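Unit 3: Pointing Devices and the Desk Surface
Handout for the Saturday group

Students should read this handout before the practical and bring it with them. The unit carries 7 marks out of 100, and the short written report makes up most of these.

A mouse is judged first by its shell. The length of the body, the curve of the rear and the finish of the surface determine how the hand rests and which muscles do the work. The scroll wheel should be reached by the index or middle finger without lifting the palm. Side buttons are placed for the thumb — a left-handed user may find them of little use.

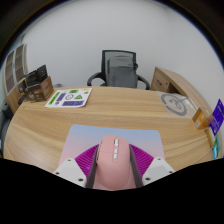 The pad deserves equal attention. Bare wood with a pronounced grain can give uneven tracking, and a pad provides a consistent surface under the sensor. It should lie flat, with enough clear desk beyond it for the forearm to move freely. Desk height for the practical is set at 70 cm.

Each pair will compare the Vurkel and Stikora models, first on the pad and then on the desk. Record the following for each:
grip used (palm, claw or fingertip)
reach to the wheel and the side buttons
any slipping of the pad

Reports are to be submitted in October. Background reading is in the Hájek course reader, section 3.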